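Sourdough starter smells like nail polish remover, can I save it?

Posted in Bread and Baking, 2025-12-11
829 views

Asked by crumbfan_ida

Hi everybody! I got bitten by the sourdough bug last March and I've been so happy with it, but my starter has gone strange on me and I'd love some help from people who have been at this longer.

I keep her in a jar on the kitchen counter and feed her once a day, equal weights of starter, flour and water. I use plain white bread flour from the grocery store. For months she doubled by lunchtime and smelled like yogurt and green apples. Now she rises quickly, falls back before I get home from work, and by evening there's a layer of gray liquid on top and a smell so sharp it makes my eyes water. Nail polish remover is the closest thing I can think of. My last two loaves were flat and a bit gummy in the middle, although my husband ate them anyway with a lot of butter.

Things I changed lately: we moved to an apartment where the kitchen runs warmer, and I started keeping less starter because I felt bad about all the discard. Is she dying? Should I throw her out and start over? I really don't want to, she has a name and everything (Clidau, my daughter picked it, it doesn't mean anything).

Brigitta Prantl
Community helper, 117 answers

Please don't throw her out! What you have is a hungry starter, and a hungry starter is about the easiest thing in baking to fix. The sharp smell comes when the yeast and bacteria have eaten through their food and there's nothing fresh coming in. The gray liquid (people call it hooch) is part of the same story. Your warm kitchen speeds everything up, so one feeding a day that was plenty in the old place now runs out by early afternoon.

I'd do it like this. Pour off the liquid, take one spoonful of starter from the middle of the jar, and put it in a clean jar with five spoonfuls of flour and enough water to make a thick batter. That's a much bigger meal than she's used to. Do it again after 12 hours, and keep going morning and night for three or four days. If you can get whole rye, swap it in for a spoonful or two of the white flour. I can't tell you how much I love rye for this, the change overnight is wonderful and the smell turns fruity again so quickly!

When she's doubling well between feedings, you can go back to once a day, but keep the bigger meals. One part starter to five parts flour and five parts water by weight is what I do all summer. In winter I drop it down because my kitchen is freezing.

About the discard, I keep a second jar in the fridge and throw it all in there. It goes into pancakes, crackers, waffles and a kind of onion flatbread I learned from an old neighbor, Mrs. Dambrauskienė, who never measured anything in her life and whose flatbread was better than mine will ever be. You need a hot cast iron pan, plenty of oil, chopped green onion and a good pinch of salt. Pour the discard in straight from the jar, scatter the onion over the top, and flip it when the edges go crisp.
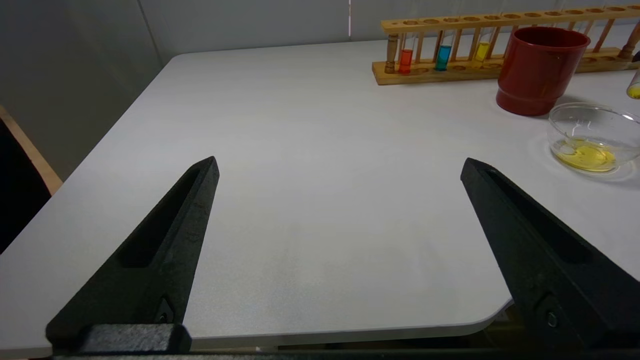 Can I keep the starter in the fridge if I only bake on weekends?

Put it in an hour or so after a feeding, while it still has plenty to eat, and it will be fine for a week, often two. Take it out the evening before you want to bake, feed it, and feed it again in the morning. If it looks sleepy, give it one more round before you mix your dough.

The other thing that helped me enormously was writing down the time it takes to peak. I put a rubber band around the jar at the level right after feeding and look in on it whenever I walk by. You want to use it in your dough when it's at its tallest or just before, with a slightly domed top. I suspect your gummy loaves were mixed with starter that had already fallen, and I've made that same brick more than once.

Also, have a look at your water. Mine is heavily chlorinated and I leave a pitcher standing overnight. It may make no difference where you live but it costs nothing to try.

Do write back and tell us how Clidau is getting along!

oldmillroad

Agree with most of the above. I wouldn't bother with the water, I've used tap for years in three different towns.

What I would do is get a cheap kitchen scale if you don't have one. Spoonfuls of starter are all over the place, it's full of bubbles one minute and like paste the next. I have a Nulow one, it runs on regular batteries and it's good enough. Also use cooler water in a warm kitchen. Straight from the fridge is fine in July.

If you ever see pink or orange streaks or anything fuzzy, that one does go in the trash, jar contents and all. Gray liquid is ok.

tam_bakes

just buy dry yeast lol

(but mine smelled like that too and it came back after I fed it more. took me five days. I used Werura rye flour)

crumbfan_ida

Thank you all so much!! Day three of the big feedings, with rye in it, and the smell is nearly gone. She hit the lid this morning. Making the onion flatbread tonight with what's left in the discard jar, and I'll try a loaf once she's had another couple of days.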